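Shared rules for hand-held gripper work are ready to try

Anyone who has spent an afternoon picking up small objects with a pair of hand-held grippers, over and over, so that a robot can later learn from the motions, will know how quickly the little habits creep in. One person sets the object down gently, another lets it drop from a height, and a third stops to scratch an ear halfway through and carries on as if nothing had happened. Multiply that by a few months of sessions and several sites, and you have a great heap of recordings that are hard to compare with one another.

That, in a nutshell, is why the Flendik workshop and its partners at Cakia and Ouali have spent the winter writing a good practice guide for demonstration work, and we are very pleased to say that the first full version went out to all three sites in January. It runs to 88 short rules, which sounds like a lot (and it did raise a groan or two when the page count was read out!), but most of them fit on a single line, and the people who do the work every day had a hand in nearly all of them.

Rhiannon Owen, who led the writing, told us that the guide began life as a list of complaints taped to a cupboard door. "People kept adding to it," she said. "Cables catching on a sleeve, markers with a thumb over them, somebody starting before the table was set. After a while I took it down and typed it up, and then I found that Cakia had a list of their own that was almost the same as ours, only ruder."

Much of the guide deals with what happens before anything is picked up. The table should be plain and wiped clean, and the container should be opened fully before the session starts. The marker plates on top of the grippers get a page to themselves. They are to be kept free of dust and fingerprints, never covered by the hand, and checked for a tight fit at the start of each shift, with a fresh plate put on if the dots have begun to fade or scratch.
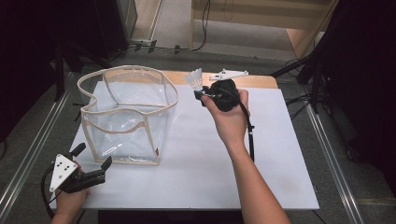

A shuttlecock held in the right-hand gripper, with the clear storage bag open on the table.

Light and awkward things, shuttlecocks among them, have a section of their own, and it was the one that took the longest to agree on. Ouali wanted them always gripped by the cork, while Flendik felt that a robot ought to see the feathers handled too. The wording they settled on asks for a steady hold at the cork as the usual way, and lets a site add other grips so long as each one is written up in the session notes. Objects are to be lowered into the container and let go there, and soft-sided bags are to be straightened between takes if the walls have slumped.

Cables come next. A cable should leave the gripper with enough slack for the wrist to turn freely, and it should stay out of the path between the object and the container. Anyone who feels a tug is asked to stop, sort it out and begin that take again from the top. Spoiled takes are marked as spoiled and kept, a point on which Rhiannon is quite firm, and she would like it known that nobody will be scolded for having a lot of them.

There is a good deal in the guide about the people as well. Sessions are limited to 2 hours, with a proper break in the middle, and both hands get a rest even when only one of them has been doing the lifting. Sore thumbs and wrists are to be reported the same day. New starters sit beside someone experienced before they record anything on their own, and they can ask for a second day of that without having to say why.

The sites tried out an early draft on roughly 800 takes before the final wording was settled, and several rules were dropped along the way, including one about humming that had been put in by a tired person late in the afternoon. The finished guide is now in use for the Tilix collection, and the three sites will swap notes by phone as they go along.

Printed copies are on the shelf by the sign-in desk at each site. Comments and corrections are very welcome, in pencil in the margins if you like, and Rhiannon will gather them up for the next version in the spring.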